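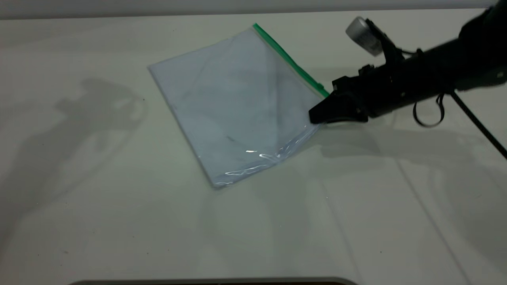 One Ovosness owner wrote to us after her first month that she wished she had read this section before she plugged anything in, as she had put two loaves' worth of starter into a cold machine and then wondered why it sulked all night. So please, pour yourself something nice to drink and read through once before you begin. It's only a few pages, and your starter will wait.

Section 3: Setting Up Your Ovosness Proofing Cabinet

Before you start

Choose a level counter, away from drafty windows and out of direct sun. The cabinet likes a bit of breathing room, so leave five inches clear behind it and three inches on each side. If your kitchen runs chilly in the winter (and many of the nicest old kitchens do), try to keep it off an outside wall.

Check that you have the cabinet, the two wire racks, the water tray and the power cord. The spare gasket, part 409, is tucked in the lid of the carton, and a good many people throw it out with the cardboard — do have a look.

CAUTION: Don't plug in the cabinet until the water tray is in place. Never put the cabinet itself in the sink.

Setting up

1. Wash the racks and tray in warm, soapy water and dry them well. There may be a light smell of oil from the factory, and it will fade after a use or two.

2. Slide the tray into the lowest slot until it clicks. Fill it to the line with plain tap water. Distilled is fine too, if you happen to keep it around.

3. Find a home for the small things. A clear zipper bag does nicely for the gasket and your warranty card, and it will lie flat in a drawer until the day you need it.
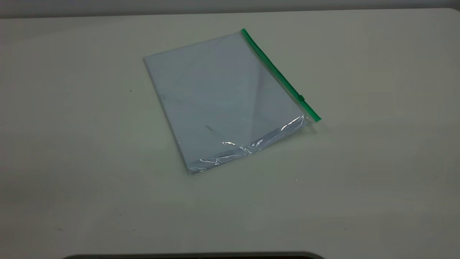
4. Plug in the cord and press the power button once. The light will blink while the cabinet warms and then hold steady. Give it a full half hour the first time.

5. Set the dial to Low for sourdough or Medium for rolls and sandwich bread. High is meant for yogurt, and most doughs will find it much too warm.

6. Put your covered bowl on the middle rack and close the door gently. Try not to peek too often — every peek lets out warm, damp air, and the cabinet has to catch up again.

NOTE: If the light shows code 322, the tray is empty or hasn't clicked into place. Unplug the cabinet, let it rest a few minutes, fill and seat the tray, and begin again from step 4.

After each use

Unplug the cabinet, let it cool, empty the tray and leave the door open a crack overnight. Wipe the gasket with a damp cloth and no soap.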